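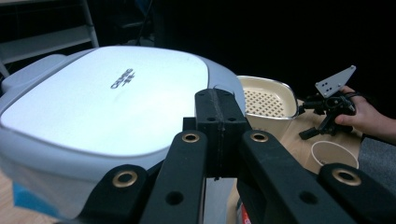 Segers has set an April release for "Ernisness," the second twelve-inch from Wilma Van Rooij and Geert Aerts, who record together as Cultetov. The record carries four tracks cut at 45 rpm, two per side, and is limited to 300 copies on black vinyl with a plain die-cut sleeve. Most of the percussion was sampled in Van Rooij's kitchen: the snare on the title track is a fingertip strike on the rounded lid of a white and gray appliance, layered with a gated noise burst, and the closed hat is a spoon on tile. The raw recordings were made in mono and pitched down before sequencing.

The title track runs at 140 bpm and keeps its sub below 60 Hz for the first 40 bars. "Jirnton" follows at the same tempo with a half-time kick pattern and a square-wave lead that is detuned by 8 cents against the bass. The flip opens with a dub of the title track, in which the lead is removed and the spring reverb return is printed on its own channel. The closing track has no drums until its final third.

Aerts handled the mixdown and used no bus compression. "The first pressing had trouble with sibilance on the inner grooves, so we shortened both sides and took two decibels off the top," he said. Van Rooij said the test pressings were approved on the second attempt, after a lacquer for side B was rejected for a noise at the run-in.

The duo's first release for the label was cut at 33 rpm and is out of print. Segers has no plans to repress it, but the same four tracks will be added to the digital edition of the new record as 24-bit files. The vinyl will ship to stores first, with the digital edition following 2 weeks later. Orders placed direct with the label include the download at no charge.

Print this item | E-mail this item

Home | News | Reviews | Charts | Labels | Contact

Related items
Cultetov: studio notes on the first twelve-inch
Segers moves its mastering to half-speed cutting
New dubplates and white labels for April
Spring reverb units compared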